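Bench notebook - the desk under the shelf
Last updated: April

Notes on the desk refit, second go. Picking up from the list taped inside the cover.

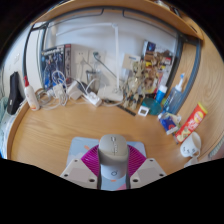 Gifty's proposal is that we give this desk over to close work (labels, small soldering, the Drelter write-ups) and stop treating it as somewhere to put things down. I've agreed to a trial. I don't expect much from it. We had the same talk before the last clear-out and the desk went back to its old ways as soon as people got busy.

Morning. Started with the cables, as they annoy me most. The white ones on the left are in a tangle, with a small adapter and a power brick in there as well, and the power strip sits next to the brick where your left elbow wants to be. Yichen thinks a cable tray under the desk would fix it. Maybe. Trays in this building fill up with cables that don't belong to anything, and then you can't reach the plug you want without lying on the floor. I'd sooner have fewer cables. Traced two of them by hand. One belongs to the lamp. The other is a charger with no owner, and I've put it in the drawer with a note on it. If it's still there at the end of the month it goes to e-waste.

The wall has two outlets and a dark cable already runs from there down to the right. Gifty wants that one clipped along the wall. I said fine, provided the clips aren't the stick-on kind. We used Mikura stick-on clips at the other bench and they came off with the paint. She says I used them in summer with no prep. True, but I did read the packet.

Measuring. I have 70 cm clear between the desk surface and the underside of the shelf, taken with the steel rule and not the floppy tape. Gifty got 2 cm less, measuring nearer the right-hand end. The shelf is curved along the front, so neither of us knows which number the monitor arm people mean when they say "clearance". The Turnamau leaflet gives one figure and a drawing of a perfectly straight shelf. Not ordering an arm off that.

Lamp. White, flat rectangular base, thin arm that bends left along the wall. It looks good and I'm told it was well reviewed. My complaint is that the head ends up over toward the left, under the shelf, and the work is in the middle. Tried turning the base. Better for light, worse for everything else, as the base then wants the spot where the notebook goes. Turned it back. Yichen suggested a clamp lamp on the grey metal frame under the shelf. I'd like to see how much that frame shakes when someone types before I hang a light from it. Ask Yichen to lean on it.

Mouse and pad. I'm leaving these alone. The pad is the pale blue one with the peach shape in the corner, and Gifty says having one bit of colour on a desk makes people look after it. I have seen no evidence of this. It does at least mark out a piece of desk that doesn't get coffee put on it, so it can stay.

Glass jar by the wall, under the outlets. Not much in the bottom of it. I asked whether it was for screws or for change and got two answers. Proposal: it gets a label or it goes to the kitchen. Same for the boxed thing with the blue robot printed on it, leaning on the wall at the left. I would put it up on the shelf, but then it becomes a shelf thing and we'll never move it again, like whatever is up at the right-hand end now.

Wood. Tried a dab of the Echevarría oil on the underside, back corner. The tin promises it will "revive any timber". After lunch the patch was darker and a bit tacky. Leaving it overnight before I say anything rude. If it's still tacky I'm for wiping it with a damp cloth like we always have and saving the money. Tin is batch 754, writing that down in case I want to complain.

Afternoon, with Gifty. We agreed on 3 things:
- power strip to come off the desk surface, fixed to the back leg if the screws will bite
- jar labelled
- no trays, no organisers, no pen pots until the trial's done

Didn't agree on the lamp. She reckons I'm judging it before sitting under it for a whole day, and I suppose I haven't. Will do the Drelter labels there tomorrow and keep a tally of how often I shift it.

To get: screw-in clips, short screws for the strip, label tape (the wide one). Check the underside patch first thing.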